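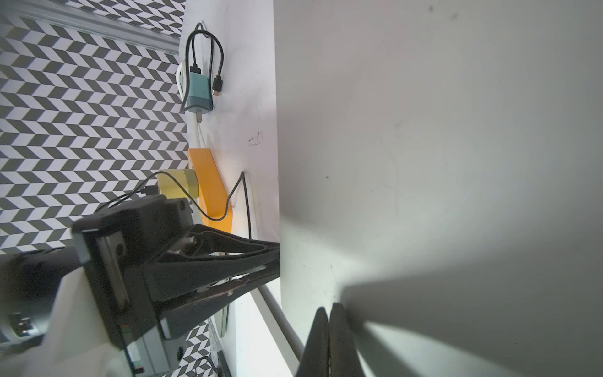 Sikotdale Charger Shelf: progress report to the Tanner Fund, May

From: Thijs Wuyts
Bench work and test notes: Tarmo Siliņa
Covers the first half of the grant. Sorry for the rush, wanted this to reach you before your review meeting.

Short version

Intake is ahead of plan. Testing is behind. Board is up and in use. Money is fine except for one line, see Budget. We need a decision from you on the Travton drop box, see Decisions at the end. If you only have five minutes read that part.

Where things stand

Items taken in: 252
Tested, labeled and back out with people: 106
Drop-off points open: 4
Bench sessions held: 9

The rest of the intake is either waiting for a test, waiting for a matching cable, or in the scrap bin. I don't have a clean split between those three yet. Tarmo keeps the test sheet and I keep the intake sheet and they disagree with each other in places. Fixing that this month. You'll get the split in the next report, not a guess in this one.

An "item" is one thing with a plug or connector on it. Wall charger = one item. Cable = one item. Charger with a cable that doesn't come off = one item. Your form asked for "devices", so I've used the device line for all of it. Tell me if that's wrong and I'll redo.

The sorting board

Biggest change since the application. We wrote in a set of lidded bins. Tried bins at the first two sessions and they were hopeless, everything goes to the bottom and knots itself together. Thin black cables especially, you pull on one and get five.

So now it's a long white board with things laid out along it where you can see them. USB-C cable looped near the top, teal wall charger block next to it with the prongs pointing down the board, then the orange bracket and the pale yellow plug adapter further along. Chevron wall behind is not our choice but we're used to it now. Black cable does get lost against the dark stripes so we try to keep the ends on the white part.

What the board fixed:

Time per item at the bench is down. People can find a charger without being told where it is. Visitors pick up a connector, hold it against their phone, put it back. Didn't happen once with the bins.

What it didn't fix:

Long cables still wander. One loops into the next one's space and then you can't tell whose label is whose. Tarmo wants short ties on everything over arm's length. I agree but we haven't bought them.

Marker on the board. We wrote notes straight onto the surface at first and that was a mistake. There's a dark scribble on it now that I'm told meant something. Notes go on tape from here on.

Testing

Every wall charger gets looked at before it goes near a socket. Bent prongs, cracked case, scorch marks, rattling when you shake it: straight to scrap, no discussion. Then plugged in with a meter on the output, then left under load while somebody sits with it. Cables get checked for charging first and for data second, and the label says which of the two it passed.

The sitting-with-it part is why we are behind. I budgeted for a quick check. Tarmo said from the beginning that a quick check tells you very little about a charger, and he was right, and I should of listened. We changed the procedure after the third session and went back and redid everything from the first three. That set us back but I'd do it again.

Plug adapters were not in the plan at all. They come in anyway, people empty the whole drawer. We take them, check the fit and the contacts, and put them out as travel adapters only. Label says so. We don't put one out as part of a permanent setup, and we don't stack one adapter on another for anyone no matter how they ask.

Labels are paper flags folded over the cable. Connector type at each end, pass date, initials of who tested. Flags on the thin cables slip down and bunch up at the plug. Switching to the narrower stock when this roll is done.

Drop-off points

Four open: the library entrance in Sikotdale, the laundromat, the hardware store counter, and our own front desk. Library brings in the most by a long way. Laundromat was a surprise, good quality stuff, a lot of it hardly used. Hardware store is slow but the owner likes having the box there and sends people over to us who need a charger, so it earns its spot.

Front desk gets mostly mystery power bricks. No idea what they belonged to, neither does the person dropping them off. We've started asking "do you know what this was for" at the desk and writing the answer on tape right away. Helps a little.

Who it is reaching

Your guidelines ask about this so here is what I have. We don't take names at pickup and I don't want to start. We do ask what it's for. Phone charging is most of it. After that, school tablets, then hearing aid and other small battery chargers, then baby monitors, which I did not see coming.

A mother came in for a tablet cable at the fifth session and left with that plus a wall block for the grandmother's phone. The grandmother had been charging at a neighbor's place since the winter. That kind of visit is pretty typical. Short, no fuss, they want one thing and they know what it is.

Requests we can't fill go on a list by the door. Older laptop chargers mainly. They come in, but never the one on the list. I'd like to try swapping with other groups for these, see Decisions.

Inventory software

We're on Torkix for the intake list. It's OK. Searching by connector works well and the label export saves typing. Trouble is it wants every item to belong to a parent device and ours mostly don't have one, so we made a fake parent called "loose" and everything is under loose. Works but the reports come out silly. That's also half the reason for the two-sheets problem: Tarmo can't enter a test result without opening the parent first, so he writes on paper and types it up later. Or doesn't.

Plan is to keep Torkix through the grant period and look again after. Not worth moving in the middle.

Scrap

Failed items go in a closed metal bin and out with the county electronics pickup. Cables get cut before they go in so nobody fishes one out and takes it home. Wall blocks get a red sticker over the prongs. Pickup has been reliable apart from once in the spring when the truck didn't come and we had a full bin sitting in the hallway until the next round.

I had said we'd salvage connectors from dead cables. Dropping that. Takes ages and the ends are usually what failed. I'd rather spend the bench time on the backlog.

Budget

Meters and the load tester: bought, came in under.
Board and fixings: not in the original budget, paid for out of the bins line. Remaining bins line is enough for the cable ties and the narrow label stock.
Bench hours: over. This is the one to look at. The longer load test means more hours per charger than I wrote down in the application. I can cover it to the end of the grant by moving the salvage money across, if you agree to dropping salvage. I'm not asking for anything extra.
Printing: underspent, we only did one run of the drop-off posters.
Receipts are in the shared folder, same place as before. Two are missing, both small, both mine. Will find them.

Problems and risks

Backlog. If intake stays at this rate and we don't add bench time we'll be storing more than we're putting out. Storage is already tight, the shelf under the window is full and I don't want boxes on the floor.

Only Tarmo is signed off for the load test. If he's sick we don't test. I've started learning it from him, have done it under his eye at two sessions, should be able to run it alone by the next report.

Bad cables getting back out. One came back to us with a loose connector after passing. Probably worn at the bend where our test didn't flex it. We added a flex check at both ends and wrote it into teh procedure. No others back so far.

Next steps

Merge the two sheets. I'm doing this one, first thing.
Ties on all long cables, tape notes only on the board.
Extra bench session each month, evenings, 6 to 8 pm, until the backlog is down to what fits on the shelf.
Me signed off on load testing.
Second poster run, with a line saying what we don't take (loose batteries, extension cords, anything that got wet). We've had all three.
Shorter written version of the test procedure to hang near the board. Current one is long and people skip the middle.

Decisions we need from you

1. Travton drop box. They have asked for one and have a spot for it. In the application I said we'd open there in the second half. I'd like to hold it back until the backlog is down. Travton people can keep picking up from us in the meantime and several do. Is a delay OK under the grant terms or do you need a formal change request?

2. Moving the salvage money to bench hours, as above.

3. Swapping untested laptop chargers with other repair groups. Your terms say items stay in the program area. A swap is one out, one in. Need to know if that counts.

Answers to 1 and 2 matter most, I can't set the evening sessions until I know about the hours. Email is best, or call the front desk before noon and ask for me.

Thijs

Attached: intake sheet, test sheet (Tarmo's, typed up to the eighth session, ninth still on paper), current test procedure.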